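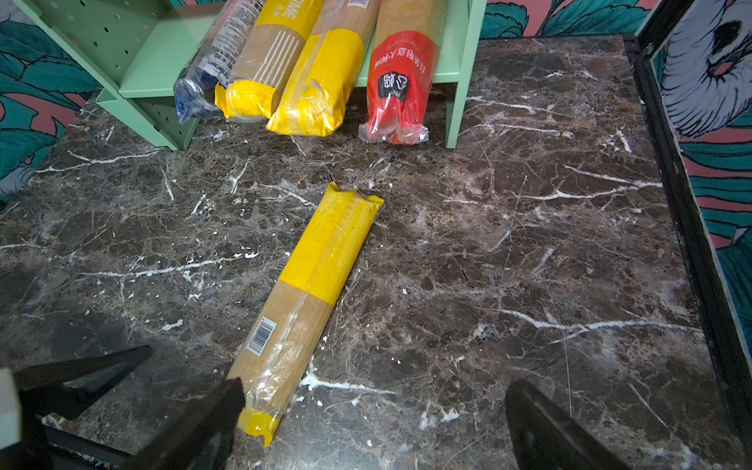 # Kuvon cell: progress report, October to December

Prepared for the Pullness program office by the Erdem handling group

## Status

The Kuvon cell ran on most working days in the period and logged 1450 pick attempts on long, thin grocery packages. Work on the arm itself is finished for this phase. What remains open is the wrist cable, the finger pads and the recalibration routine. Spending is within the agreed budget for the quarter, with the exception of spare pads, covered under Parts.

## Gripper setup

The finger opening was reset at the start of October. The old setting left too little clearance on packages lying at an angle to the approach, and one finger would touch the wrapping before the other. The approach now begins with the fingers fully open on both sides of the package, and the wrist turns to match its long axis before the last part of the descent.

Closing force was lowered in two steps. The first step removed most of the marks on the wrapping. The second caused slips on heavier packages and was reversed after a day. The current value is stored in the cell file and should not be changed from the pendant.

Finger alignment is checked every morning with the gauge block. A drift in the left finger appeared in November and was traced to a screw in the bracket that had backed out. It was reset with thread lock and has held since.

## Camera and calibration 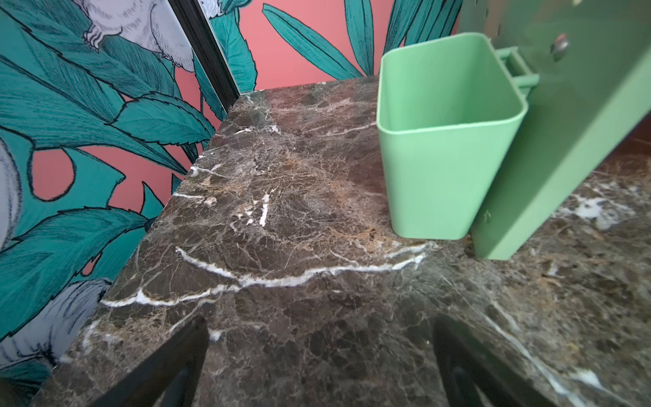

Hand-eye calibration is the task that took the most time this quarter. The original routine relied on a printed target, which had to be laid out and removed by hand, and the result depended on who placed it. The new routine still uses the target once a month but adds a short daily check against fixed features of the cell. The edge where the counter meets the wall gives a usable straight line, and the rim of the green bin gives a second reference above the surface. The white veins in the marble were also tried. They are easy to find in the image, but glare shifts their apparent edges when the room lights change, and they were dropped from the check. The bin is now part of the reference set and must be put back against its stop after cleaning.

The daily check takes 9 minutes, including warm-up. If the error is above 2 mm the cell will not start a run, and the full routine has to be repeated.

Both fingers stay in the lower part of the camera view. The mask that hides them from the detector was redrawn after the opening was changed. With the old mask, the detector sometimes reported a fingertip as a dark package end.

## Detection on glossy wrapping

Reflections from clear film remain the main source of bad grasp points. Exposure was shortened and the detector now weighs printed areas more heavily than bare film. Colored bands and barcode labels are stable features under this setting, even when the wrist is moving.
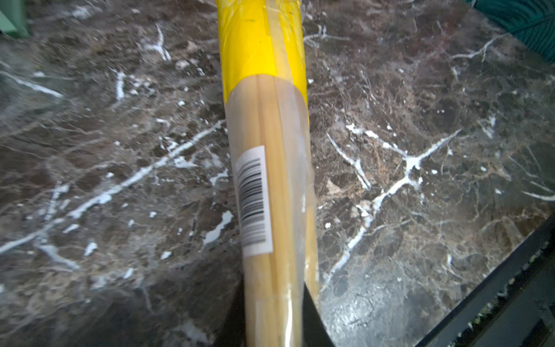 *Figure 3. Close view of a long package: yellow band, creased clear wrap and barcode sticker on dark marble.*

Motion blur is still present in the last part of the descent. A short pause before closing was tested. It improved the grasp point slightly and lengthened the cycle, so it is now used only after a failed attempt.

## Faults and repairs

- Wrist camera cable: dropouts during large wrist turns. The connector was reseated and a strain relief added. Dropouts are fewer – the cable itself is due for replacement in January.
- Finger pads: edge wear on both sides. Pads were swapped once in the period.
- Emergency stop relay: one false trip. No cause found. The relay was exchanged as a precaution.
- Base bolts: checked to torque, no movement.

Total downtime for repair and adjustment was nearly 62 hours, most of it spent on the cable.

## Packages lying close together

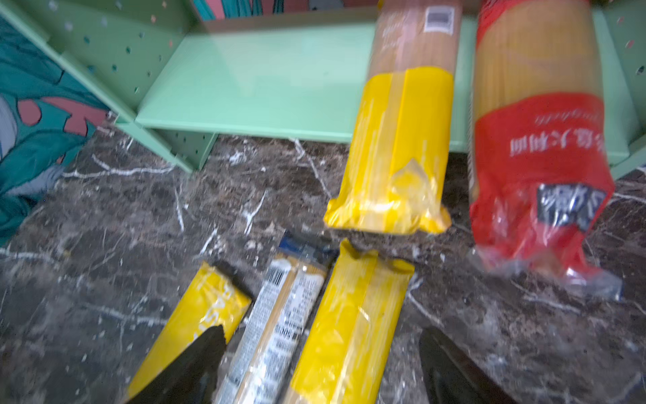 *Figure 4. Gripper over three packages lying side by side, with two more upright at the green shelf unit.*

With neighbors on both sides, a finger can come down on the next package. The planner now rejects any grasp where the gap is narrower than the fingertip and picks an outer package first. Upright packages are excluded from picking for now but are kept in the collision model, as is the shelf.

## Parts

Plutow delivered the first set of replacement pads in November. The second set is late, and a small order was placed elsewhere at a higher price. The replacement cable is in stock.

## Next period

- Replace the wrist cable and repeat the full calibration
- Run the revised planner on mixed layouts
- Set a pad change interval from the wear log
- Decide on picking from the upright position, pending the reach study

The program office is asked to confirm the spare pad budget before the end of January.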